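# 퇴역한 훈련기가 다시 뜯기는 곳

플리스티다노(Plistidano) 비행장의 활주로 길이는 3,335미터다. 지금은 남쪽 절반만 쓴다. 북쪽 절반에는 퇴역한 제트 훈련기가 두 줄로 서 있고, 그 사이로 견인차 한 대가 지나갈 만큼의 길이 나 있다. 기체마다 캐노피에 흰 보호 필름이 감겨 있고 공기 흡입구에는 붉은 덮개가 씌워져 있다. 바퀴는 나무 받침 위에 올라가 있다.

이곳에 들어온 기체가 다시 비행하는 일은 드물다. 대부분은 몇 해에 걸쳐 부품을 내주고 마지막에 동체만 남는다. 그래도 들어오는 날의 절차는 비행 가능한 기체와 같다. 연료를 빼고, 사출좌석의 화약류를 분리하고, 유압 계통에 보존유를 채운다. 배터리는 떼어 따로 보관한다. 기체 한 대의 입고 작업은 보통 2주가 걸린다.

현장 책임자 프레벤 잉바르손(Preben Ingvarsson)은 이 일을 창고업에 가깝다고 설명한다.

“비행기를 세워 두는 건 쉽습니다. 5년 뒤에 거기서 떼어낸 밸브를 다른 비행기에 달 수 있게 세워 두는 게 어렵습니다. 기록이 한 장 빠지면 그 밸브는 고철입니다.”

## 새 부품이 나오지 않는다

훈련기 부품이 귀해진 것은 생산 라인이 닫힌 뒤부터다. 제작사가 사라졌거나 하청업체가 다른 업종으로 넘어간 경우가 많고, 도면은 남아 있어도 금형이 없다. 운용 부대는 필요한 수량을 적어 입찰을 내지만, 몇 개짜리 주문을 받겠다는 업체를 찾기가 어렵다. 새로 만들려면 인증 시험부터 다시 해야 한다. 이 비용이 부품값의 몇 배가 되기도 한다.

그래서 퇴역기가 공급원이 된다. 현재 플리스티다노의 전산 목록에는 3,378개 품목이 올라 있다. 이 가운데 출고 가능 판정을 받은 것은 1,225개다. 나머지는 검사를 기다리거나, 검사를 마쳤지만 이력 서류가 맞지 않아 묶여 있다. 상태가 나빠 폐기된 것은 목록에서 아예 빠진다.

가장 자주 요청이 들어오는 것은 의외로 작은 부품이다. 착륙장치 문을 여닫는 작동기, 연료량 감지기, 조종석 난방 밸브, 캐노피 잠금쇠 같은 것들이다. 엔진은 정비창에서 따로 관리하기 때문에 이곳 창고에는 거의 들어오지 않는다. 날개도 마찬가지다. 피로 수명이 남은 날개는 퇴역 전에 이미 다른 기체로 옮겨 달고, 다 쓴 날개는 뗄 이유가 없다.

부품을 떼는 작업은 운용 부대의 주문서에서 시작된다. 주문이 들어오면 보관 기체 중 어느 것에서 뗄지를 정하는데, 이때 기준은 남은 수명과 접근성이다. 수명이 조금 더 남았더라도 주변 배관을 전부 들어내야 하는 기체라면 순위가 밀린다. 뗀 자리에는 노란 꼬리표를 달고 뚫린 배관은 마개로 막는다. 꼬리표에는 품번과 일련번호, 뗀 사람의 서명이 들어간다.

## 실렐라에서 온 주문서

가장 큰 고객은 해안 쪽에 있는 실렐라(Silela) 기지의 비행훈련대대다. 이 대대는 같은 기종을 아직 현역으로 쓴다. 후속 기종 도입이 두 차례 미뤄지면서 원래 퇴역했어야 할 기체가 계속 학생 조종사를 태우고 있다.

대대 정비과에서 일하는 닐람 고엘(Neelam Goel)은 하루의 상당 부분을 부품 조회에 쓴다. 아침 6시 반에 전날 비행의 결함 보고를 모으고, 7시에 그날 띄울 수 있는 기체를 확정한다. 부족한 부품이 있으면 먼저 대대 창고를 찾고, 없으면 중앙 창고를, 그래도 없으면 플리스티다노에 요청을 넣는다. 급한 주문은 하루 만에 트럭으로 온다. 검사가 끝나지 않은 품목이면 3주를 기다리기도 한다.

기다리는 동안 기체는 격납고에 선다. 그러면 다음 순서의 유혹이 생긴다. 서 있는 기체에서 멀쩡한 부품을 떼어 다른 기체를 띄우는 것이다. 정비 용어로 동류전용이라고 부르는 방식이다. 급할 때는 허용되지만 작업이 두 번 들어가고, 떼고 다는 과정에서 배선이나 고정구가 상한다. 고엘은 지난 7월 한 달 동안 이 방식의 작업이 부쩍 늘었다고 말했다. 더운 날씨에 냉각 계통 결함이 겹쳤고, 같은 송풍기를 쓰는 기체가 한꺼번에 섰다.

“한 대를 살리려고 한 대를 뜯으면 숫자는 그대로인데 사람만 지칩니다. 그래도 내일 비행 계획이 있으면 하게 됩니다. 학생들이 비행시간을 못 채우면 수료가 밀리니까요.”

그가 보여 준 정비 일지에는 송풍기 하나의 이동 경로가 적혀 있었다. 넉 달 사이에 기체 세 대를 옮겨 다녔고, 마지막 기체에서 베어링 소음으로 떼어졌다. 누적 사용 시간은 724시간이었다. 규정상 한도에는 못 미치지만 베어링이 먼저 나갔다. 정비과는 이 건을 계기로 송풍기 점검 주기를 짧게 잡아 달라고 상급 부대에 요청해 둔 상태다.

## 서류가 부품보다 무겁다

군용 항공기의 부품은 이력이 따라다닌다. 언제 어느 공장에서 나왔고, 어느 기체에 몇 시간 달렸고, 누가 언제 수리했는지가 모두 적혀 있어야 한다. 퇴역기의 경우 이 기록이 종이로 남아 있는 기간이 길다. 초기에 도입된 기체는 첫 15년이 수기 장부이고, 그 뒤로 전산 체계가 두 번 바뀌었다. 체계가 바뀔 때마다 품번 표기도 조금씩 달라졌다.

민간 검사업체 올소프(Althorpe)는 3년 전부터 이 기록을 대조하는 일을 맡고 있다. 검사실은 비행장 관리동 1층에 있다. 장부를 스캔하고, 부품에 새겨진 일련번호와 비교하고, 빠진 구간이 있으면 당시 운용 부대의 문서고에 사본을 요청한다. 대대가 해체된 경우에는 문서고부터 찾아야 한다.

검사팀장 쇼나 매키넌(Shona MacKinnon)은 가장 흔한 문제로 일련번호 오기를 들었다. 숫자 0과 알파벳 O, 숫자 1과 알파벳 I가 섞인다. 사람이 손으로 옮겨 적던 시절에 생긴 오류가 전산에 그대로 들어갔고, 한번 들어간 오류는 다음 체계로 넘어갈 때 또 복사됐다. 같은 번호를 가진 작동기가 두 개 나타난 적도 있다. 한쪽은 번호판이 수리 때 교체되면서 잘못 찍힌 것이었는데, 이를 확인하는 데 두 달이 걸렸다.

기록을 끝내 찾지 못한 부품은 비행용으로 나가지 못한다. 일부는 정비 학교의 실습 교재로 보낸다. 빨간 페인트로 표시를 하고 볼트 구멍 하나를 갈아내 다시 장착할 수 없게 만든다. 매키넌은 이 조치를 느슨하게 하면 안 된다고 강조했다. 교재로 나간 부품이 몇 년 뒤 중고 시장을 거쳐 되돌아오는 일을 막아야 하기 때문이다.

## 보관의 기술

플리스티다노가 보관지로 선택된 이유는 습도다. 내륙 고지대여서 비가 적고 염분이 없다. 그렇다고 기체가 상하지 않는 것은 아니다. 낮과 밤의 기온 차가 커서 고무 밀봉재가 빨리 굳고, 봄에는 바람에 실려 온 모래가 힌지와 도어 틈에 쌓인다. 새도 문제다. 배기구 덮개가 조금만 벌어져도 며칠 안에 둥지가 생긴다.

정기 점검은 네 단계로 나뉜다. 매주 덮개와 받침 상태를 돌아보고, 매달 타이어를 조금씩 돌려 한쪽만 눌리지 않게 한다. 분기마다 조종석 습도계를 읽고 건조제를 간다. 1년에 한 번은 보호 필름을 일부 벗겨 외피의 부식을 확인한다. 외피 이음매의 페인트가 부풀어 있으면 그 안쪽에서 부식이 진행 중일 가능성이 높다.

보호 필름과 밀봉재는 슈테이나르스도티르(Steinarsdóttir)라는 소규모 업체가 공급한다. 원래 어선 갑판용 도료를 만들던 회사다. 이 회사의 미켈 라우리첸(Mikkel Lauritsen)은 해마다 두 번 비행장을 찾아 필름 시편을 떼어 간다. 시험 결과 남쪽을 보는 면의 필름이 북쪽 면보다 훨씬 빨리 갈라졌다. 지금은 기체 방향을 바꿀 수 없으니 남쪽 면에만 한 겹을 더 입힌다. 인건비는 늘었지만 전체를 다시 감는 횟수가 줄었다.

잉바르손은 건조제를 더 자주 갈고 싶어 한다. 예산은 기체당 정액으로 내려오고, 이 금액은 기체가 지금보다 적던 시절의 단가를 따른다. 그는 상태가 나쁜 기체를 일찍 폐기하고 남은 예산을 나머지에 쓰자고 제안했지만 아직 답을 받지 못했다. 폐기 결정권은 운용 부대에 있고, 부대는 언제 어떤 부품이 필요할지 모른다는 이유로 서명을 미룬다.

## 후속 기종이 와도 남는 일

후속 훈련기가 들어오면 실렐라의 기체도 차례로 이곳에 온다. 보관 공간은 넉넉하지 않다. 활주로 북쪽 절반에 지금보다 더 촘촘하게 세우려면 견인로를 줄여야 하고, 그러면 소방차 진입 기준에 걸린다. 옛 유도로를 보강해 쓰는 안이 나와 있지만 포장 하부의 배수관 상태를 아무도 모른다. 굴착 조사는 내년 예산에 올라 있다.

인력도 줄고 있다. 이 기종을 현역 시절부터 만진 정비사는 여섯 명 남았고, 그중 넷이 3년 안에 정년을 맞는다. 신입은 새 기종 교육을 먼저 받으려 한다. 경력 관리로 보면 당연한 선택이다. 비행장 측은 해체 순서를 동영상으로 찍어 남기는 작업을 시작했다. 교범에는 볼트를 푸는 순서가 있지만, 30년 동안 고착된 볼트를 어떤 각도로 쳐야 풀리는지는 없다.

공군 출신의 군수 연구자 디테 베르그만(Ditte Bergmann)은 후속 기종에서도 같은 문제가 반복될 수 있다고 본다. 그는 도입 계약 때 예비 부품의 수량보다 기술 자료의 소유권을 먼저 따져야 한다고 주장해 왔다. 도면과 시험 기준을 운용국이 갖고 있으면 제작사가 문을 닫아도 다른 업체에 맡길 수 있다. 다만 자료까지 사면 계약 금액이 커지고, 첫해 예산에서 가장 먼저 깎이는 것도 이 항목이다.

“부품이 모자라는 건 20년 뒤의 일이고, 계약서에 서명하는 사람은 그때 그 자리에 없습니다. 그래서 이런 항목은 규정으로 못 박아 두는 수밖에 없습니다.”

취재 마지막 날 오후 4시, 실렐라로 가는 트럭에 상자 다섯 개가 실렸다. 작동기 둘, 연료량 감지기 둘, 그리고 송풍기 하나였다. 송풍기의 이력 서류는 그날 점심때 대조가 끝났다. 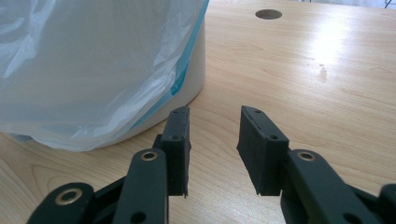

## 용어 풀이

**동류전용** 운용 중이거나 정비 대기 중인 같은 기종의 항공기에서 부품을 떼어 다른 기체에 다는 것. 뗀 기체에는 나중에 새 부품을 구해 달아야 한다.

**피로 수명** 반복되는 하중을 구조물이 견디도록 정해 둔 한도. 훈련기는 이착륙과 급기동이 잦아 비행시간에 비해 빨리 소모된다.

**이력 서류** 부품의 제조, 장착, 탈거, 수리 기록을 묶은 문서. 기사에 나온 출고 가능 판정은 이 서류와 실물 검사를 모두 통과한 경우에 내려진다.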